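Subject: Re: [revarside-families] Wording and arrangements for the memorial notice

On Dec 14, 2023, the list secretary wrote:

> Two things still open before the notice goes to the Sisdale paper.
>
> 1. Do we print the maiden name, Boersma, in the heading or only in the text?
> 2. The draft says she was born in Utska. One cousin has it as Revarside.
>
> The paper's limit is 900 characters and the draft is over it. Replies to the list please, so we all see them.

On 1, I would put Boersma in the heading. Most of the people she nursed with knew her by that name and will be looking for it.

On 2, Utska is right. I have the baptism entry and it gives Utska as place of birth. The family moved to Revarside when she was five, which is probably where the mix-up comes from.

For length, I cut the list of schools and the second mention of the choir. That took out 196 characters and brings us under the limit. I kept the line about her years on the district nursing round, and the grandchildren are now given as a group without names. If anyone objects to that, please say so soon.
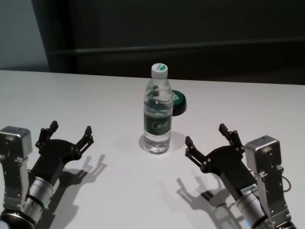
*Bottled water, green label.*

The service is at the chapel in Sisdale, as agreed in November. The chapel seats 128 and the side room can be opened if needed. Parking is behind the building, and the front gate should be left clear for the hearse. Tea afterwards is in the hall next door.

Family flowers only. Donations can go to the nursing fund, and there will be a box by the door. The draft had the old address for the fund, so I have corrected it.

I still need the second reading from the Utska side. A photocopy is fine if it is legible. I will send the final text to the paper once I have your answers on the heading and the grandchildren.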